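The Ending You Chose

The vote opened on 4th January, and by lunch I had been asked three times whether it was real.

I said it was. I had the email that said so. Bednarek, our streaming service and my employer, would let the viewers of Grarneck pick how the show ended. Fans had 14 days to post their choice with the hashtag and, if they felt like it, a reason. Ending A, the lighthouse keeper goes home. Ending B, she stays. You had to be 18 or over, and you had to keep it under 150 words.

My job was to write the cheerful line that went on top. Legal wrote the part underneath, which was longer and in gray.

I had read the gray part, which puts me in a small group. It said that votes were "one input among several." It said that any reason submitted could be adapted, performed, translated or put on a mug. I asked my manager what the other inputs were. She said that was a good question and went to get a sandwich.

People wrote lovely things, I'll give them that. A woman in Ohio said her father had watched every episode from a hospital bed and would have wanted the keeper to go home. A man with a seagull for a profile picture wrote in verse, badly, and kept exactly to the limit. I copied them all into a spreadsheet with a column for the vote and a column headed Usable.

On the second evening I went back through the replies. 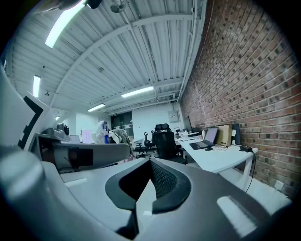

Has anyone there checked when they stopped filming, wrote an account that had never posted before, because my cousin drove the catering truck and it left in November.

I looked at that for some time. It had no likes. I could have hidden it — I had the button, and I had used it on people for much less. I asked in the team channel whether we had both endings in the can. Someone put a thumbs-up on the question, which could have meant yes or could have meant that they enjoyed it.

So I called Drivik, the outfit that did our editing. I said I needed running times for both versions, for the captions. The man on the phone was friendly.

"Both versions of what?" he said.

I told him I'd call back.
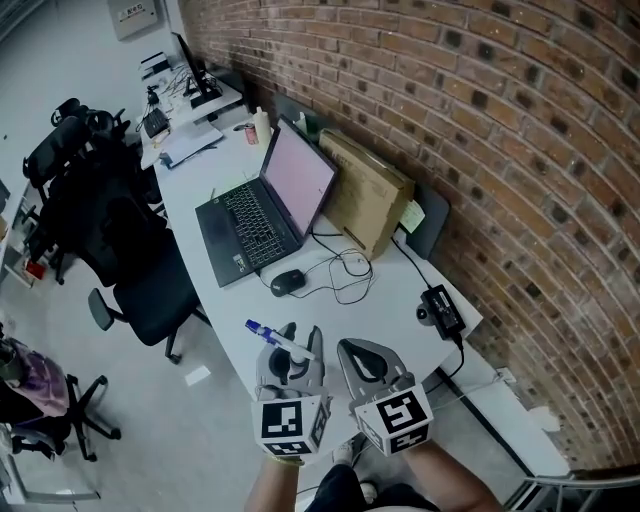 The long desk by the brick wall.

Ending B was well ahead by the close, and Ending B was the one we had. My manager called this a relief. She said the audience and the creative team had arrived at the same place on their own, and would I work that into the announcement. I asked what we would have done if they'd picked A. She said they didn't pick A.

I wrote the announcement. "You decided," it began. Legal changed it to "You took part."

The finale ran. The keeper stayed, and over the last shot she read a letter from her sister. I knew the letter. It was row two of my spreadsheet, the hospital bed and all, with Ohio taken out and "home" changed to "here."

The woman wrote to us that night. She didn't seem angry. She wanted to know whether there had been some mistake, as her father would have said home.

There was a saved reply for that, paid for by our sponsor, Trernel, so it ended with a coupon for crackers. I had written it myself in November. I opened it, took off the coupon, and sat there with the rest.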